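Landgate Catering Services
Equipment Review: Mazurek Wire Cup Holder with Round Base
May 2022

Purpose of this review

The Landgate and Wundgate sites serve hot drinks in paper cups at their self-service points. Until January the cups were left in their plastic sleeves beside the urns, and both sites reported torn sleeves, cups on the floor and complaints at busy periods. The purchasing office asked for one holder to be tried at each site and for a written opinion before any larger order was placed. The trial was arranged by Veerle Jansen. The notes from Wundgate were supplied by Zeeshan Ansari.

The product reviewed is the Mazurek wire cup holder. It was used throughout with our standard large white paper cup. Smaller cups were tried at Wundgate only, and the findings on them are given separately.

Construction and appearance

The holder consists of thin black metal rods, bent to shape, on a round base of dark brown wood. The cups stand in nested stacks and are steadied by loops of wire. The design leaves most of each stack open to view, so staff can judge from across the room whether a refill is needed. The dark base and black wire suit the counters at both sites, and white cups show up well against them.

The finish on the wire was even on both units supplied. One base arrived at Wundgate with a slight scratch on the underside. It was accepted, as the mark cannot be noticed in use.

Loading and removing cups

Stacks are lowered in from the top. New staff managed this without instruction, though two of them first tried to push the cups in between the rods at the side. A full sleeve should be opened at one end and slid off once the stack is seated, which keeps handling of the cups to a minimum.

Cups are stored rim down. The customer takes hold of the tapered body and lifts, and the inside of the cup and its drinking edge remain largely untouched. We regard this as the main advantage of the product. The large cup has a thick, rolled rim, and this helps the top cup part from the one beneath it.
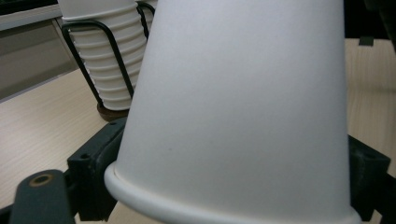
Smaller cups

Results with the smaller cup were less satisfactory. The stack leaned against the wire on one side and the upper cups tilted when one was taken. Mr Ansari reports that customers at Wundgate often removed two cups together and put the second back by hand, which defeats the hygienic purpose of the holder. We do not recommend it for this size.

Stability and cleaning

The base has enough weight to stay in place when a cup is lifted with one hand. It moved on a wet counter at Landgate and should be set down on a dry surface.

The wire may be wiped with a damp cloth and ordinary detergent. The wooden base should be wiped and dried at once, and must not be left in the sink or put through the dishwasher. Dust gathers where the rods meet the base, and a small brush is needed to reach it. Staff at both sites considered the weekly clean acceptable. Daily wiping took very little time.

Use during the trial

A total of 3,601 large cups were dispensed from the Landgate unit and 1,531 from the Wundgate unit. Landgate recorded 151 spoiled cups, most of them dropped while the stacks were being refilled. Wundgate did not keep a separate record of spoilage, and the two sites cannot therefore be compared on this point.

Recommendation

The holder is approved for use with large paper cups at self-service points. It is not approved for smaller cups, or for outdoor counters, where the cups would be exposed to dust and rain.

Requests for further units should be sent to Veerle Jansen at Landgate, with the name of the site and the intended position of the holder. The Esgate site may order once its new counter has been fitted.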